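The carpet has grown on me

We've been in the new studio since March, and I still get asked more about the floor than anything else. Fair enough! I chose it from a sample no bigger than a coaster (Po-yen Lo wanted plain charcoal, I wanted anything but plain charcoal) and then worried about it for 9 days straight until it went down.

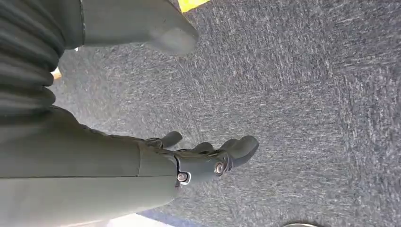 Grey-blue with navy and white flecks, and I love it.

It's kind to crumbs, it's kind to the bits of thread I shed everywhere, and it's made the whole place quieter. Chairs roll well enough, though I did pinch the colour idea from a library years ago, so I can't claim any great vision there.

The desks took longer. I'd had my heart set on white ones all round, then we found a light wooden one for 40 dollars and I caved on the spot. With a laptop open and a phone chucked down next to it, it's the desk everyone ends up sitting at, me included. Black office chairs, because they were going cheap, and they're comfier than the fancy one I had at home.
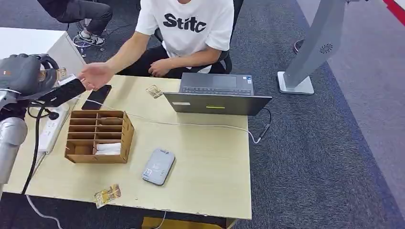 Still on the list

A decent lamp, first of all. I've been back to look at the same one 6 times and I'm no closer to deciding. Then somewhere to tuck the cables, and maybe a plant or 2 if I can keep them alive. Favourite low-light plants in the comments, please!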